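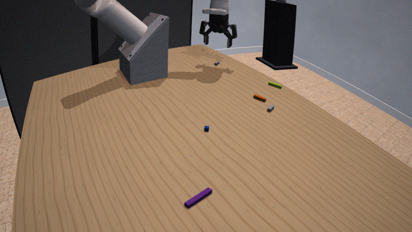 My disability insurer wants me to take a full day of neuropsychological testing, and I'd like to know what it is like and whether a bad day can hurt my claim. I had a concussion last fall and went back to my job at Brisanent for 6 weeks before I had to stop. I can hold a conversation fine. What I can't do is stay with a page of figures. After a few minutes I catch myself looking at the table instead, following the wavy grain in the wood from the near edge to the far end, and then I have to start the page over. People who talk to me for ten minutes think nothing is wrong. The letter says to plan on 9 hours including lunch, at an office in Narnau. I get headaches after two. Can I ask to split it up? Do I have to try hard on everything even when my head hurts? And should I take my regular medication that morning or skip it so they see how I am without it?

Hanna Piątek
Posted Sep 13, 2020

grusen_reader

Take your medication the way you normally do unless the doctor who prescribed it tells you otherwise. Don't change anything on your own. The examiner will ask what you took and when, and will write it down.

Yes, you can ask to split it. Call the office, not the insurer, and ask for two half days. Mine agreed right away and only wanted a note from my own doctor. If they say no, get the refusal in writing and ask how often you can have breaks. Mine let me stop between tests, but not in the middle of one that was timed.

On effort, try on everything. There are checks built into the testing that look at whether a person is giving a real attempt, and if those come out badly the rest of the scores may not count for much. If you have a headache, say so at the time and ask that it be noted. Don't push through it without a word and bring it up two weeks later.

The tests themselves were ordinary. Repeating lists of words, copying a drawing, sorting cards, connecting numbers and letters in order, a very long true or false questionnaire about mood and health. Some of it gets harder until you fail. It is made that way and everyone misses items at the end. Bring your glasses, a snack, and a list of your jobs and schooling, because they go through all of it in the interview.
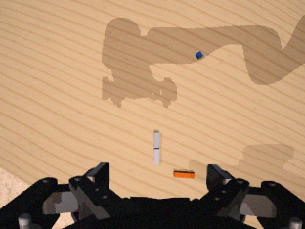

Wood tabletop with a large shadow across the upper half.

One more thing about what you wrote. Put the part about losing your place on a page of figures in your own notes, with dates if you have them. A quiet room with one person giving instructions is easier than an office, and a good report should deal with that difference. The examiner can only do it if you describe your actual work.

T. Wysocka

I had mine done in October and it was a waste of a day. They pick who they want and the report says what they want. I paid $700 later to have someone else look at the scores and he said they were low average, which could mean anything. Get a lawyer first.

mapleporch

I don't agree with the post above that it's always a waste, but low average can matter a lot if you used to be well above that. Ask whether they will estimate how you were functioning before the injury. School transcripts and old work reviews help, so send copies ahead of time.

Also ask who gets the report. With an insurer's exam it often goes to them and you may have to request it through your own doctor or in writing. There is usually no feedback session with you either. If you want one, that means paying for your own evaluation. I was quoted $1000 just for the interview and a short set of tests, and the full set was more.

Have somebody drive you home. I was too tired to do it safely and slept until the next morning.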